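Plodstead demo gathering, progress note for Fillelholm
September, sent by Csenge Kozma

Short one this time, we're mid-session and I wanted it in before the call.

Where we are: target was 200 usable demos on the socket task. We have 199. Last one to be recorded this afternoon, Wiroj Kongkaew driving. Two more were binned for bad joint logs, already replaced, not in the count.

Labelling: Wiroj marks start, contact and release by hand. Slow going but the labels are much cleaner than in the Makris batch. Notes on each run go in the shared sheet, column names as agreed.

Problems: glare off the metal round the socket, worse when the wrist comes in low. We've kept those runs, the model will have to cope with it anyway. Also lost a morning to the Bonico licence server, now sorted.

Training: first pass on half the set has started, no numbers worth sending yet. Will foward them when the held-out boards are done.

Spend: in line with the plan. Nothing needed from you except a yes on the second board type, ideally before we strip the bench down.

Wrist views from the socket task:

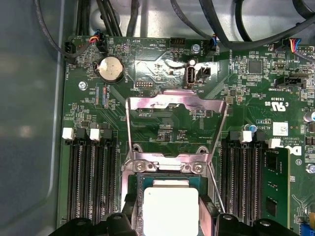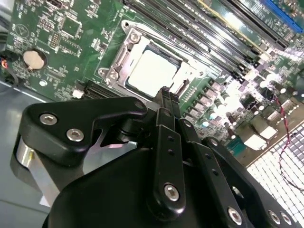

Gripper fingers at the CPU socket, both views from the wrist camera.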